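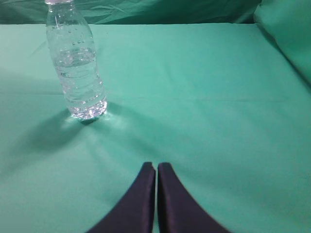

Kurndale Technical Library, Equipment Reviews

Wata Two-Finger Gripper with Wrist Camera
Reviewed by Paraskevi Giannakopoulos
Updated 3rd December

The Wata kit is a small electric gripper with two soft-faced fingers, a wrist camera, one cable for power and data, and a license for the Wata pick software. We bought ours in August from Rampersad, the only dealer we found that would ship to Dridham without adding a service contract. It has been on the bench arm in the back workshop ever since, and members can book it by the hour.

What comes in the box

The gripper body, the camera, a flange adapter, two sets of fingers, eight screws and a printed card with a web address. There is no paper manual. The PDF runs to 278 pages, and most of that is the programming reference. The setup section is short and clear. One person with a hex key can have the gripper on the arm in 20 minutes. The adapter fit our flange with no shims.

The fingers are wide at the base and narrow to a flat tip. The outside edge is curved and the inside edge is straight, so two flat faces meet when the gripper closes. This works well for boxes and cans. For anything round and thin-walled you need to turn the force down, and the default is too high. I changed it on the first day and have not changed it back.

Picking clear objects

The sales page says the camera and software can handle transparent items. This was the main reason we bought the kit, so I spent most of my time on it. I used a plain water bottle with no label, part full, on green cloth. Clear plastic is hard for a camera. The cloth shows through the bottle, and the water throws a bright patch of light next to the base that can look more solid than the bottle does.

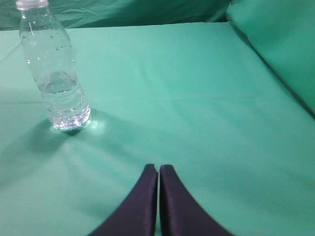

Bottle standing on the green cloth, with the fingers nearly closed.

I ran 1000 picks over several weeks, moving the bottle to a new spot after each one. The software missed 170 of them. Most of the misses came from the same fault: it marked the bright patch as part of the bottle and aimed too far to one side. Moving the overhead lamp helped. A shade over the lamp helped more, and I would fit one before doing anything else.

Water level matters too. A nearly full bottle was found more often than an empty one. Empty bottles also tip easily if a finger touches them on the way in. The software has a slow approach setting for this. It is off by default and hidden under the advanced menu.

Software

The pick screen is easy to follow. You draw a box on the camera view, choose a grip force and press start. Saving a job takes too many clicks, and job names can't contain spaces. It froze on me twice, both times while I was changing the exposure. Restarting the program fixed it, but unsaved settings were lost.

Noise and wear

The motor makes a short whine when it closes. You can talk over it. The finger pads have picked up lint from the cloth and wipe clean with a damp rag. I have not had to use the spare set.

Good points
Simple to mount
Fingers clean up easily
Single cable
Readable setup section

Bad points
Default grip force is too high for bottles
Bright reflections confuse the pick software
Awkward job saving
Spare pads are sold only in full finger sets

I would buy it again for boxes, cans and most jars. For clear bottles it is usable if you can control the light. If your bench is next to a window, ask Rampersad for a trial first. They lent us a unit for a week and charged only the return shipping.

Booking: members who have done the arm safety session can reserve the bench at the front desk. Bring your own test objects.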